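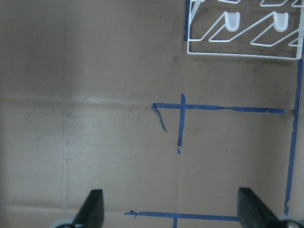
dish rack, current position, blue tape on cardboard

imolo_drains
Laying out the new counter in cardboard before I pay for the real one. Tape marks where things go. The rack is already winning. Is a wire rack worth the space if we're mostly on paper cups until July anyway?

Fandura6
Your tape is peeling. Press it down with a spoon or you'll be measuring off a curl.

Mizanur S.
Keep the rack. I priced a built-in drainer from Thambiah at 495 and then went and sat in the car for a bit.

histska_fan
495 for a thing that holds plates up. Mine folds flat and lives behind the door. Lose the rack, get 21 inches of counter back.

Mizanur S.
And your plates dry where, in your lap?

imolo_drains
Okay, the cups. My brother-in-law rinses his and wants to stand it in the rack like it's crystal. I say a paper cup gets one drink and a dignified exit. 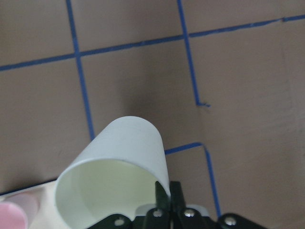

He's assigned colors now, too. White is for coffee and pink is for anything else, and I got a talking-to over orange juice.

Fandura6
He's right about rinsing. I get three coffees out of one.

histska_fan
Three coffees and a soggy rim. Buy a mug.

imolo_drains
The mugs are in a box marked "Imik lamp, misc." I've opened it. It's towels.

Mizanur S.
Rack stays, then. Towels go under it.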